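FOR IMMEDIATE RELEASE

Porkiseo brings its Small Table Days to Plukcombe

PLUKCOMBE, August 15, 2024 – Hi, it's Mereana Sutcliffe from Porkiseo, and I'm very happy to say that our Small Table Days are moving out of my front room and into a proper space! Starting next month we'll be running them upstairs at Craddock, the home goods store on the main street in Plukcombe, and anyone who eats breakfast alone, lives in one room, or just owns too many dishes is welcome to come.
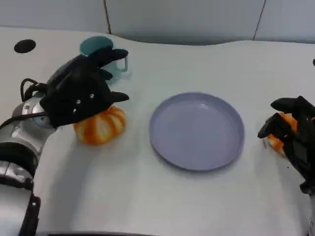
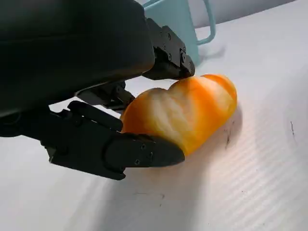
Small Table Days are hands-on afternoons about setting a table for one person, nicely, with very few things. You bring a plate, a mug and one small object that has no job at all, and we spend the session moving them around until the table looks like a place you'd want to sit down at. Color does most of the work. A round lavender-gray plate, like the one in the first picture, is a great place to start, and a teal mug near something small and orange wakes the whole table up without a flower or a napkin in sight. People are often surprised that I don't start with white plates (white tables are another matter, I love them), but a plate with a little color in it gives your toast somewhere to be.

I started doing this three years ago when I moved into a studio apartment in Flamolstead with dishes for a family of six. I was eating over the sink most nights. One evening I cleared everything off my one table, put back a single plate and a single cup, and then spent far too long deciding where the cup should go. Friends came over and wanted to do it too, then friends of friends, and by July of this year we had 80 people on the waiting list and a front room that holds four if the cat stays in the bedroom.

So, Craddock! They have a big bright room on the upper floor that used to hold bedding, and Rhun Voyle, the store manager, has been after me to use it since spring.

"I came to one of Mereana's afternoons expecting to be bored, and I went home and rearranged my kitchen until midnight," said Rhun. "Most of our customers live in small apartments. They ask me what they should buy, and half the time they already have it in a cupboard. I'd like them to come upstairs and find that out, even if it costs me the sale of a plate."

We'll take 8 people at a time, each with their own table. The afternoon runs a little over two hours, with a break for tea and whatever I've managed to bake. In the first half everybody works with what they brought. In the second half you can swap with a neighbor or raid the Porkiseo shelf, which is a lifetime of my thrift store finds: mugs with no saucers, saucers with no mugs, side plates in every color I could get my hands on. If you fall in love with something on the shelf you may take it home, as long as you leave something of yours in its place. That's how I lost my favorite yellow bowl, and I'm still a bit sore about it.

A few practical things, as I always get the same emails. You don't need matching anything. Chips are fine. Please wrap your dishes in a towel for the trip, and use a bag with a flat bottom if you have one. Kids are welcome with a grown-up (they tend to be better at picking the small object than we are, and last time a seven-year-old set the best table in the room with a jar lid and a walnut). The room is upstairs, but there's an elevator by the checkout, so just ask whoever is at the counter.

And do bring the small object! A pebble, a toy, a piece of fruit, a button, anything that sits comfortably in one hand. It should be something you like looking at while the kettle boils. I've had people turn up with candles in glass jars the size of paint cans, and those end up being the whole table.

Tickets are $7, which covers the tea and the room. We raised $1470 from our friends and regulars over the summer to buy the folding tables and some decent lamps, and I want to thank every single person who chipped in, including the ones who sent coins in an envelope. Any money left over goes toward free places. If the ticket price is a problem for you, tell us when you book and we'll sort it out, no questions.

Booking is open now at the Craddock counter, or you can leave your name there for the waiting list if the first afternoon is full. Reporters and local bloggers are very welcome to sit in and set a table of their own.

About Porkiseo
Porkiseo is Mereana Sutcliffe, a shelf of secondhand dishes and a growing circle of people who like a well-set small table. It started in Flamolstead and now meets in Plukcombe.

Press contact
Mereana Sutcliffe, Porkiseo
Messages can be left with Rhun Voyle at Craddock, Plukcombe, during store hours.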